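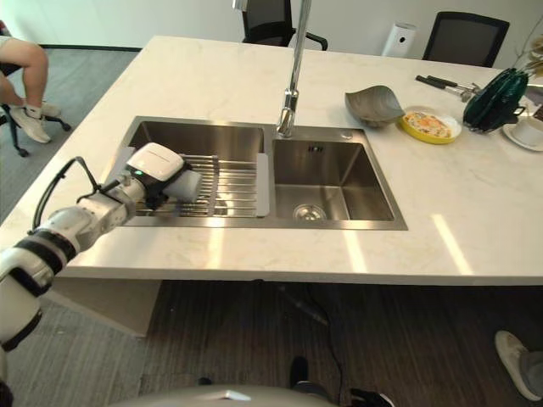

10 Nov 2021, Volside, Jiltulthorpe site, kitchen island

Second full day with the arm at the island. Continuing from the last entry, which stopped at the pad mount. The mount is now fixed and we left it alone all day.

Setup same as before. Rack stays over the left basin, right basin kept clear. I want that written down as the normal state, because people keep asking which side they may use. Right side is for people. Left side belongs to Skaris while the green light is on. If the light is off, use whichever you like.

Morning

Started late. The carpet edge by the island catches the base when it comes in from the office side, so we now bring it round over the dark floor and park it square to the counter. Takes longer but it ends up in the same place each time. Power lead still runs under the overhang. It needs a clip. I have stepped on it and so has everyone else.

First runs were pad over rack only, no dishes. Reach across the counter is fine. The elbow comes higher than I would like when it goes for the far end of the rack, and the cable loop near the wrist swings with it. Lowered the approach by 2 cm and it looked better. The tap is the thing to watch. The neck is tall and the spout hangs over the back of the right basin, so any path that crosses the divider has to go low and come back the same way. For now no path crosses the divider at all.

Then dishes on the counter to the right of the sink, used ones, as people leave them. This was Svend Thygesen's idea and a good one. We had been testing with clean plates set in a row, and nobody in this office has ever left a plate in a row. Leftover rice is harder for it than a bare plate. The shallow leaf dish is worse, it tips to one side and the grip point moves. Saucer with cup on top: it took the cup as one object with the saucer until Svend changed the order. Glass lying on its side: skip, leave for a person. That is a rule until further notice.

Count for the day, since the count is what Juhl wants from us: 49 pieces put out, 7 left for a person. Of those, most were glass. The rest were the leaf dish and one fork that slid down between two rods of the rack and had to be fished out by hand.

Afternoon, talk with the kitchen staff

More useful than the runs. Writing it up at some length as it won't go into the report to Juhl in this form.

There are two people on the kitchen rota here. They do the island after the morning break and after lunch, then the meeting rooms, then stock. The original plan from Juhl said the arm would take over the island and the rota would be cut by the same amount of time. I read that part out to them because they had not been shown it. They were polite.

Main points they raised:

The washing up is the short part. Scraping plates, wiping the counter and finding out whose box is in the fridge all take longer, and the arm does none of those.

When the arm is working they can't wipe down. They used to wipe while the basin filled. Now they stand and wait, or go off and come back, and if they come back too early they stand and wait anyway. One of them asked if it could be told to stop at a set time so she could plan round it. It can. We had never thought to offer it.

People leave more out. She says since the robot came in, staff put things down by the sink and walk off, because "the robot does it". Before, a fair number rinsed their own cup. I can't prove this either way, we have no count from before. Should have taken one. Note for the next site: count for a fortnight before anything is installed.

They get asked about it all day. Does it work, is it slow, will it break my mug. They are not paid to answer for it and don't know the answers. I said send people to me. They said they already do, and people ask them anyway.

On the good side, one of them has trouble with her wrists and would gladly never lift another stack of plates. She asked if it could do the lifting only and leave the rest to her. I think that is a better job for it than the one we were sent to do. Svend agrees. It would mean changing the task list, and so the agreement with Juhl, and that is above both of us.

Late afternoon

Tried her version by hand, to get a feel for it: she scrapes and sets the plate down at one fixed spot, the arm picks up from there and takes it to the rack. Far fewer odd cases because she has already sorted them. She keeps the glass to herself. The pace is hers, so there is no standing about. She found the stop button without being told where it was, which I was glad of.

Problem: at a fixed spot she is within reach of the arm. The speed has to come down while anyone is at the counter. Svend set it low and it was dull to watch but she said it was fine, she had other things to do with her hands.

Also tried with people sitting close by at the island, as they do. Feet and chair wheels end up near the base. We need a line on the floor. Tape will do on the dark floor. I don't know what to do about the carpet.

Cost, for my own memory: the part we would need for the heavier plates comes to 2,000 with fitting. Not ordering until the task list is settled.

To do

Clip for the power lead. First thing.

Stop time: put in a fixed stop after the morning break and another after lunch. Print the times and put them up by the sink.

Notice for staff, short, saying which basin is theirs and that cups should still be rinsed. Svend to write it, he is shorter than I am in writing.

Ask Juhl for a call about the rota. The staff should be on it. I won't pass on their points second-hand.

Repeat the hand-over test with the other person from the rota. She is left-handed and will want the plate spot somewhere else.

Leaf dish: ask whether the office would mind keeping it in a cupboard until December. If they do mind, we work on the grip.

Packed up with the arm folded, power off, rack left in place. Counter wiped by us this time.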